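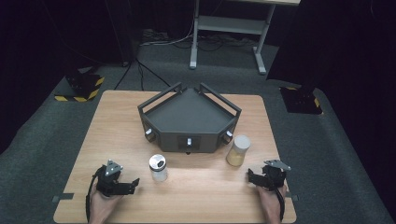 Sanne Verstraete objected, on reading our first draft, that people who sell a table secondhand are not describing wood at all. They are describing the buyer they hope will turn up, and "honey oak" is a sort of personal ad. We think this goes too far, but she has sold more tables than we have, and the section below was rewritten with her complaint in mind.

4.2 Color words in the listings

Our material is the set of 1222 table listings posted in and near Bultimham on the resale site Uluvent. Each had to contain at least one word for the color of the top. Listings that said only "table, brown" were kept, partly out of respect. We dropped those written by dealers, whose vocabulary comes from the supplier's sheet and tells us mostly about the supplier.

The first finding is that "oak" is a color. Sellers applied it to pine, to beech, and in one case to a glass top with an oak-colored edge. When we wrote to ask what kind of wood was meant, the usual answer was a repetition of the word, slightly louder. "Light oak" was by a wide margin the most common phrase for pale tops, followed by "natural," a term that seems to mean only that the seller has not painted anything. "Blond" was rare and appeared almost entirely in listings that also used the word "piece."

Grain received far less attention. Sellers mentioned it when it was wavy or knotted, and otherwise let it pass, much as one does not mention that a dog has fur. Martens, in an early study of flooring catalogs, found the same silence, and put it down to the cost of printing. Our sellers paid nothing per word and were silent anyway. 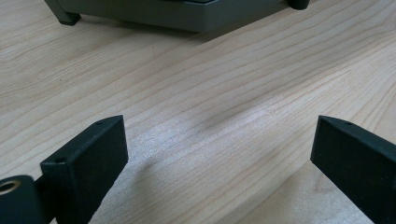 4.3 Agreement between sellers and raters

We then asked raters to name the color of tabletops from photographs, using the Gronomitz list of finish terms. The full list runs to around 2000 entries, many of them kinds of walnut, so we gave raters a shortened version and a blank line for protest. The blank line was popular.

Raters agreed with each other fairly well on dark tops and poorly on pale ones. The trouble was mostly with light. A pale top under a window has a shiny patch and a dull patch, and raters who looked at the one wrote "cream" while raters who looked at the other wrote "tan."
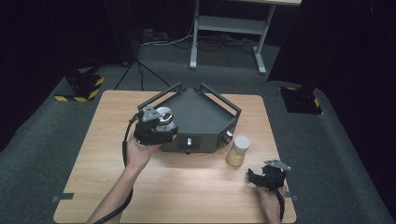 Telling them to judge the top as a whole helped a little, though several then wrote "cream and tan" and considered the matter closed. We coded these answers as 2 terms. One rater used "beige" for everything, including the cherry, and was perfectly consistent - a quality our reliability measure rewards more than it should.

Sellers and raters parted most clearly over "honey." It was common in the listings and nearly absent from the ratings, which gives Verstraete's point some support. Nobody being paid by the hour reaches for honey. Figure 3 shows a top of the kind that divided the raters.
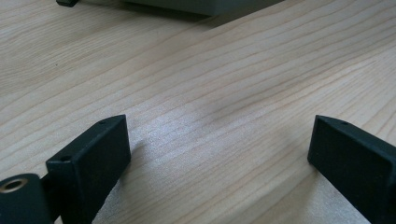

Figure 3. Pale wood tabletop with fine diagonal grain and a bright patch of reflected light.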